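Cómo ordenar pulsadores y bloques de contacto mezclados

Publicado por Ambros Kaufmann el 18 Jul 2018

Hola a todos. A ver si alguien me echa una mano con esto, que me está comiendo las tardes. Compré el resto de almacén de un cuadrista que cerraba y me llegaron dos cajas llenas de pulsadores, setas de emergencia, bloques de contacto sueltos y algún magnetotérmico, todo revuelto. Los cabezales van por un lado, los bloques por otro, y muchos están montados de cualquier manera (he visto botones verdes con bloque NC, que ya son ganas).

Mi idea era guardarlos por color y listo, pero un amigo me dice que así luego no encuentras nada. ¿Vosotros cómo lo haríais? ¿Desmonto todo o los dejo con su bloque puesto? Y otra cosa: ¿merece la pena probarlos uno por uno o me fío?

Tengo un multímetro normalito y una gavetera Durketti de 33 cajones que por fin va a servir para algo.

Tõnu Butkienė

Por color y ya está. Rojo con rojo, verde con verde. Yo llevo años así y no se me ha muerto nadie.

Indrek Ramanauskas

Uf, yo pasé por lo mismo en junio, cuando vaciamos el taller de Luik, y te digo que por color solo te vas a arrepentir. El color del capuchón es lo de menos, eso se cambia en un momento. Lo que te interesa saber cuando metes la mano en el cajón es si el contacto es abierto o cerrado, y si el botón es rasante, de seta o de emergencia con enclavamiento.

Yo no desmontaría los que estén bien. Si el cabezal y el bloque encajan firmes y la combinación tiene sentido, se quedan juntos. Los que bailan o los que llevan un bloque que no toca, esos sí, fuera y cada pieza a su cajón.

Y sí, pruébalos, por favor, sobre todo las setas. Multímetro en continuidad, una punta en cada borne: el NC tiene que pitar en reposo y callarse al pulsar, el NO al revés. Aprieta varias veces, que los que han estado mucho tiempo parados a veces fallan una de cada tres. Los dudosos a la basura, sin pena — con una parada de emergencia no se hacen experimentos.

Para el reparto, yo lo hago por pasadas y no intento separarlo todo de golpe:

Primera pasada: saca los magnetotérmicos y todo lo que no sea mando. Eso va a otra caja y lo miras otro día.

Segunda pasada: extiende un puñado sobre una superficie lisa y larga, deja los bloques sueltos agrupados en un lado y ve cogiendo los pulsadores montados. Pocos cada vez, con sitio entre ellos, que si no vuelves a tener el mismo montón pero más ancho. 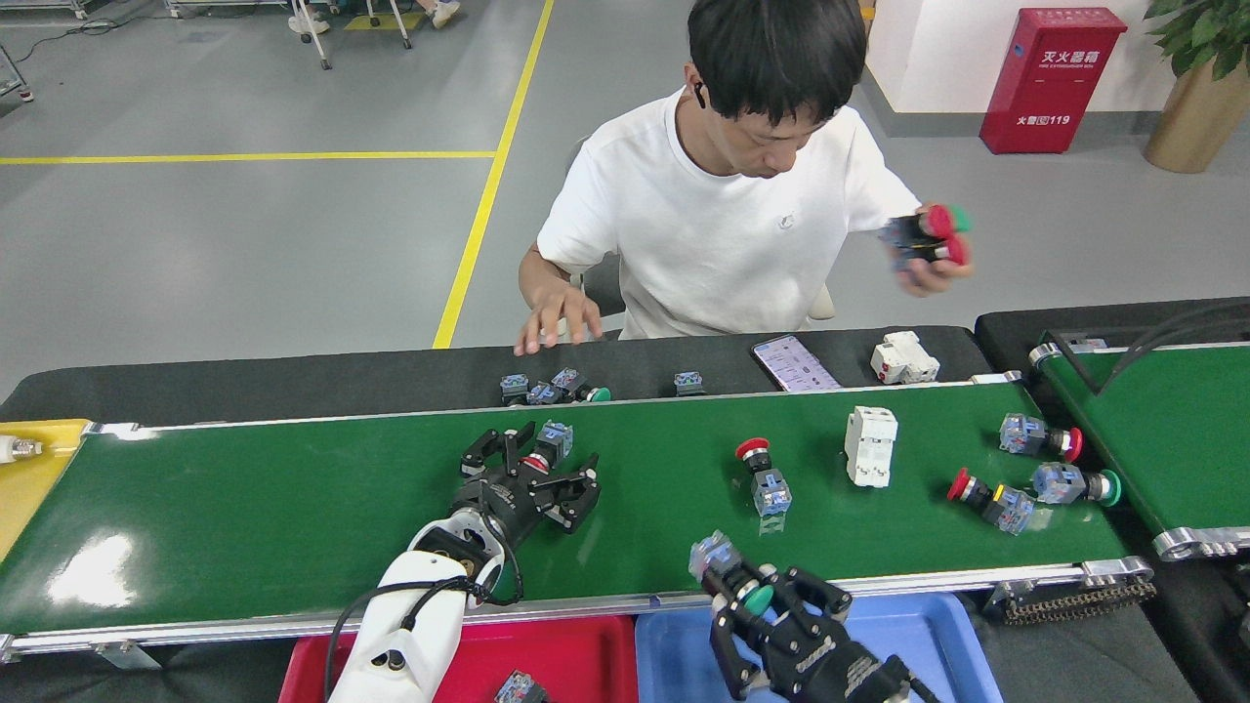
Tercera pasada: con los montados ya aparte, separa setas de emergencia, pulsadores normales y selectores si te ha salido alguno. Ahora sí, dentro de cada grupo, por color.

Etiqueta los cajones antes de llenarlos. Yo puse cinta Gunetti escrita a mano y ahí sigue, fea pero se lee.

Heino Bite

De acuerdo con Indrek en casi todo. Solo añado que mires los números de los bornes antes de sacar el multímetro: 1-2 suele ser cerrado y 3-4 abierto, así adelantas bastante. Y guarda también las tuercas y las arandelas de goma, que luego sueltas no hay quien las encuentre.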